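Come spend a couple of hours teaching a gripper how you handle stuff (paid, no experience needed!)

Hi! I'm running the next round of our hand-held gripper study at Hartley, and I need people. Lots of people, of all sizes and ages over 18, with whatever hands you happen to have. If you've ever picked up a mug, zipped a bag or wrestled a coat onto a hanger, you already have the skills.

Some background, because I'd want it if I were you. Our group works on how robots learn everyday tasks from people. For a long time we did it by remote control: you'd sit at a station, drive an arm across the room, and sweat. We got decent data that way but it was slow, and everyone who did it for more than an hour got cranky (me included). So last year we switched to letting people hold the gripper themselves. You squeeze, it closes, you do the job, and the recording goes into training. We call the project Pilel.

The first round finished in December and I'm still pretty excited about it. We collected 255 recordings of people hanging things up, clearing a desk and loading a small cart, then trained one policy on all of them and tried it on an arm it had never been matched to. On clearing the desk it got through 90 percent of the trials. I did not expect that! On coats it was a lot worse. Sleeves are awful. It would find the collar fine and then drag the whole thing sideways, and we think part of the trouble is that nearly all our coat recordings came from the same handful of grad students, who are all tall and all hang up a coat in the same lazy way.

Which brings me to you. For this round I'm after 160 new recordings from people who don't work in a lab. I'd especially love to hear from you if you're left-handed, if you're under 5 foot 4 or so, or if you've done work where you handle things all day (retail, kitchens, moving, laundry, child care, anything like that). We're comparing whether a policy trained on a mixed crowd does better than one trained on the same amount of data from a few practiced people. I have a guess about the answer, but I'm keeping it to myself until we're done so I don't sway anybody.

What a session is like: you come in, we go through the consent form together, and you get to practice until the squeeze feels natural. After that you do short tasks, most of them under a minute, with as many breaks as you want. Sessions run 2 hours. You'll be standing and walking for a good part of it, with some reaching and bending, so wear shoes you like. The gripper has a bit of weight to it and your forearm will notice the next day. If you have a wrist or shoulder injury, please sit this one out, or write to me first and we'll talk it over.

Pay is a gift card at the end of the session, and you get it even if you decide to stop early. Parking is free behind the Wiltex building, and the bus stops right across the street.

We record video from the gripper, and that means it can pick up the room and other people in it. Your name never goes with the files. Faces get blurred before anything leaves our own machines, and you can ask me to delete your recordings up until we start training. Finex, who made the finger pads for us, gets wear measurements and no video.

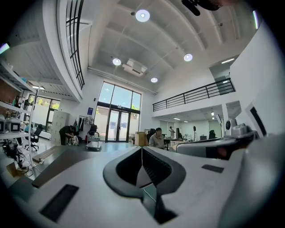
The main hall from the gripper's side, with the glass entrance at the back.

Slots open at 9:00 a.m. and the last one starts at 4:00 p.m. I can do a few evenings if daytime is impossible for you, just ask.

To sign up, send a note to the Pilel study inbox at Hartley with the times that work, which hand you favor, and a line or two on the kind of work you do or used to do. I answer everything myself, so give me a day or so. If you're bringing a friend, put both of you in the same note and I'll book you back to back.

Last updated: January

Comments

tallgirl_knits: Is arthritis an automatic no? Mine is mild and mostly in the left thumb.

Study lead: Not automatic! Send me a note and we can try it with your right hand for a few minutes before you commit to anything.

mopbucket77: Did the first round. Desk stuff was fun, coats made me want to scream. Arm was sore but I'd go again. Can repeat people sign up?

Study lead: Not for this one, sorry, I need new hands. There should be another round later and I've put you on the list.

R in the valley: 20 years of hotel housekeeping here. Do you do fitted sheets

Study lead: Not yet, and now I'm scared to. Please sign up.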